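Workroom Tips: Folding Team Kit Next to a Two-Arm Folder

Posted January 2024 by Salamatu Adebisi

These are my notes from the kit room at Urkska, where we wash, sort and pack uniforms for sports clubs. We used to fold everything by hand at one long table. Now the plain folding goes to a pair of arms on a padded bench, and the people in the room do the sorting, the mending and the checking. If your workplace is going the same way, some of this may save you a bad first month.

Sort before the bench

Shorts in one tote, jerseys in another, socks nowhere near either. Turn everything right side out as it leaves the dryer. Close the drawstrings inside the waistband, and empty pockets if there are any. We had a mouthguard go through in May and it left a mark on the cover.

Lay shorts with the legs together and the waist to one side. Long folds first, short folds after. It's the same order I was taught for doing it by hand, and it still gives the flattest stack.

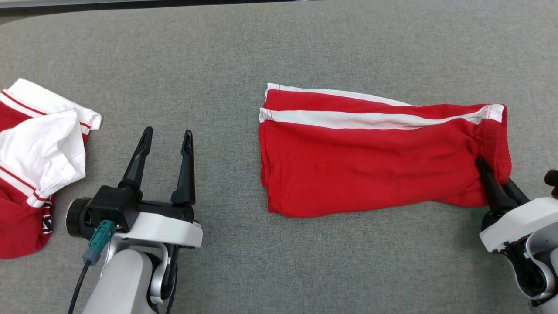 Does the person at the bench need to know how to program?
They need to know how to start it, pause it and clear a stuck garment. Ours learned that in two shifts. Changes to the folding routine go to Kavinda Kumarasinghe, who used to run the packing line and took the training when it was offered.

Keep the cover tight

A loose cover makes ridges, and ridges end up in the fold. Pull it from the corners and pin it underneath. Vacuum it at the start of each shift. Lint from fleece is the worst, so we run fleece last.

Don't use fabric softener on polyester kit that is going to be machine folded. It makes the cloth slide. We switched to half a measure of plain liquid and no softener, and the club managers haven't complained.

What changed for us

On a full day 631 pieces come through the room. Before, four of us folded for most of the shift and my wrists hurt by lunch. Now one person minds the bench and the others rotate through mending, label checks and packing. We swap every two hours. Minding the bench is dull work and people drift off if they are left on it longer than that.

Hours stayed the same. I asked for that in writing before the first trial and I would tell anyone else to do so. The job titles took longer to sort out, and the pay for the person minding the bench was only settled after we had been doing it for over 200 shifts.

Jerseys are slower than shorts

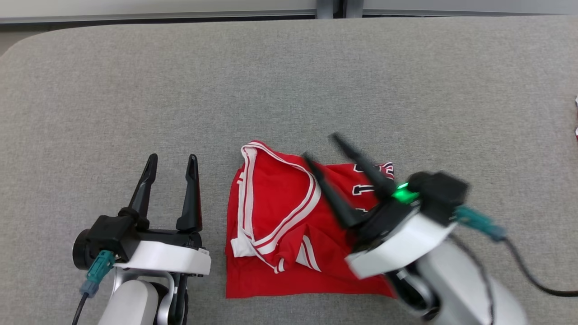
Numbered shirts get checked by a person after folding, every one, and that has stayed our rule. We read the number against the club list and look at the print for cracks. A shirt often starts out as a heap, with the striped neck trim bunched into the middle and the number partly covered, so we don't try to read it on the bench. Wait until it is in the finished pile, lift the top layer and check then. Keep your hands off the bench while the arms are live, even for a collar that is bothering you. Press pause first.

Small things

Stack jerseys no higher than your forearm is long, or the bottom ones crease.

Write faults on masking tape and stick the tape to the tote, never to the garment.

Keep one hand-folding table set up. We use ours for goalkeeper tops with padding and anything with a wet patch.

Put the pause button on the side the minder stands. Ours was on the wrong side for weeks.

Bag by club, then by size, with the packing slip facing out.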